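Small Drying Racks for Small Kitchens
Project report, Product and Household Design, second year
Group 4: Finn Kasten, Wiebke Haberkorn, Ottar Haugen
Supervisor: Bláthnaid Corrigan
November 2015

1. Introduction

In our student residence in Murgate every kitchen is shared by several people, and the worktop is short. The wet cloths are a daily problem. They lie in the sink, on the tap or over the back of a chair, and after a day they begin to smell. In the kitchen of our own floor we had this discussion many times before we decided to make it the subject of our project.

The task given by our supervisor was to choose one household activity and to improve it with a small object. The object had to be tested by real users and the total cost of materials should be low. We chose the drying of kitchen cloths on the worktop.

2. Aim of the project

The aim was to build a small rack for cloths which can stand on a kitchen worktop and which does not need any screws in the wall. Drilling in the walls is forbidden by the rules of the residence. The rack should also be easy to move away when somebody wants to cook.

We did not try to make a rack for clothes or bath towels. This was proposed in the first meeting, but such a rack would be too large for the worktop and we left the idea.

3. What exists already

We looked first at what can be bought. The shops in our town sell mainly three types: a rail with suction cups, a rail which hangs over the cupboard door, and a standing rack of metal wire. Wiebke borrowed one of each from friends and we used them in our kitchen during October.

The rail with suction cups fell down two times in the first week. The tiles in our kitchen are not smooth, so perhaps on better tiles it would stay. The rail for the cupboard door was stable, but the wet cloth touched the door and the paint became soft at this place. The wire rack worked well for drying. The complaint was that the wires are thin and leave a sharp fold in the cloth, and also that it takes the place of two plates.

From this we made our list of wishes. The rack should stand alone, it should have round and thicker rods, and the foot should be flat so that the worktop can be wiped easily around it.

4. Design

4.1 First version, called Grosent

Our first version had one rod on a straight support in the middle. It was quick to build but it had a weak point which we should have seen before. When a wet cloth was put on one end only, the whole rack fell to that side. We made the foot heavier with a steel plate underneath, and this helped, but then the rack was not pleasant to lift with one hand. The steel also left a rust mark on the worktop. Frauke Teuber from the workshop gave us a cleaning paste for it.

4.2 Second version, called Jullberg

In the second version we used two parallel rods of wood. They are held by a slender white support, and a bracket goes around both rods and joins them close to one end. The foot is a flat plate with rounded corners. The support is not vertical. It goes up at an angle, and the rods reach out at the other end, so a cloth can hang there without touching the support.

With two rods the cloth can be laid over both. In this way there is a space between the two layers and the air can pass. With a single rod the layers stick together and the inner side stays wet for a long time.

For the colour we had a long discussion. Ottar wanted everything dark, so that it would match the worktop. Finn and Wiebke wanted white, because dirt is seen at once and will be cleaned. We voted, and white won. The wood was left in its natural colour.

5. Test with users

We asked 14 residents to use the rack. Each person had it for two days and wrote short notes on a sheet of paper. We did not give instructions, as we wished to see if the use was clear without them.

Most users understood immediately what the rack was for. Two persons thought at first that it was a holder for kitchen paper. The most frequent positive remark was that the rack is easy to move. The most frequent negative remark was the height: a large tea towel must be folded once, otherwise its lower edge lies on the worktop and stays wet.

Some of the notes:

"Good for one cloth, with two it is full."
"I would like it a bit higher."
"Looks nice. I forgot to give it back."

We also compared the drying time with a cloth left on the edge of the sink. The rack was better every time, but we cannot give exact values. The kitchen window was opened and closed by other residents during the test, and we had no control of this.

6. Discussion

The second version fulfils the main wishes. It stands without wall fixing and can be lifted easily. The height is the point that must be improved. A higher support would need a larger foot, and then a part of the advantage is lost. We think that a support in two pieces could be a solution, but we had no time to build it.

A second open question is the wood. It was not treated with oil or varnish. During our test we saw no change, but the test was short. For a longer use the rods should be treated or be easy to exchange.

We learned also that the first version should have been tested with a wet cloth from the beginning. We tested it only with a dry one, and this cost us a week.

7. Thanks

We thank Bláthnaid Corrigan for her patience with our planning, Frauke Teuber for the help in the workshop, and all residents who took part in the test.

8. Appendix
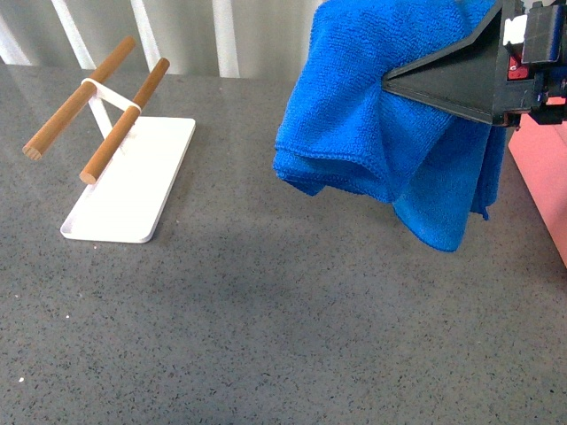 Fig. 1: Rack with two wooden rods and white base plate, on a grey speckled worktop, without cloth.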